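Trucos para tener la pinza a punto (y no rayar nada por el camino)

Me habéis pedido varias veces que cuente cómo tengo montado el brazo de la mesa, así que allá va, sin orden ninguno, que ya me conocéis. Lo uso para coger y soltar cascos con visera, y os aseguro que con eso se aprende deprisa lo que es una pinza mal ajustada.

Lo primero, los tornillos de las placas. Yo los repaso cada 36 horas de trabajo, con la llave corta, apretando en cruz y poquito a poco. Antes los apretaba con la larga y me cargué dos roscas en una mañana (¡dos!). Si alguno sale con polvillo negro, lo limpio con un trapo seco, le pongo una gotita de fijador flojo, del que luego se deja quitar, y lo dejo quieto hasta el día siguiente.

Luego está la altura. Bajo el brazo a mano, en modo lento, hasta que las placas rozan la coronilla del casco, apunto el valor que marca la pantalla y le resto un pelín. En mi mesa el número bueno es 371, pero no me lo copiéis, que depende de cómo esté atornillada la base. Kipchumba Minja me lo copió tal cual y se pasó la tarde buscando una avería que no tenía.
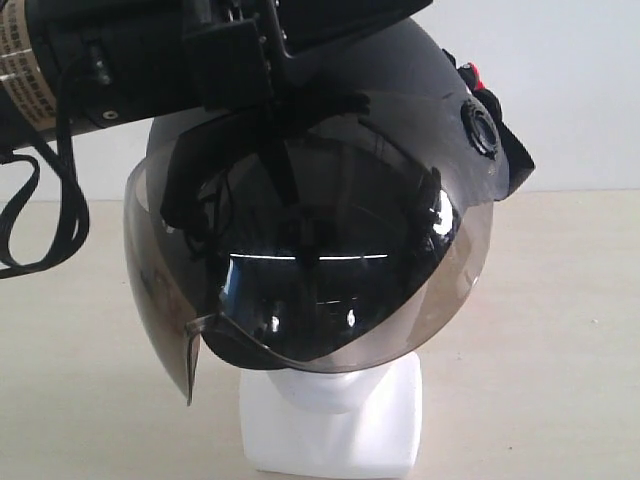 La pinza sobre la coronilla del casco, con la cabeza de espuma debajo.

La cabeza de espuma es lo mejor que he comprado para esto. Pesa poquísimo y, si el brazo baja de más, se hunde ella y no sufre el motor. Eso sí, se desplaza con nada: dos tiras de cinta de doble cara bajo la base y listo. Cuando la cinta deja pegote, alcohol en un paño, nunca en la espuma.

Con el cable plano, cuidado. Tiene que quedar con bucle suficiente para que el brazo llegue a los dos extremos sin tirar del conector. Yo muevo el brazo de punta a punta con la mano en el cable, despacito, y si noto tensión suelto un dedo más. Nada de bridas apretadas, que lo marcan; mejor velcro.

Para la visera, agua tibia con jabón y gamuza limpia. El papel de cocina deja unas rayitas finísimas que luego con la lámpara brillan una barbaridad. Y mientras limpiáis, brazo parado y desenchufado, por favor.

Las almohadillas de goma de la pinza las cambio cuando se ponen brillantes. Las últimas, unas Drestonis, me aguantaron alrededor de 989 agarres; Ayantu Woldegiorgis dice que lavándolas con jabón neutro ella ha llegado a 1.795, y en septiembre empecé a probarlo. De momento van bien, aunque la de la izquierda ya resbala un poco por la esquina.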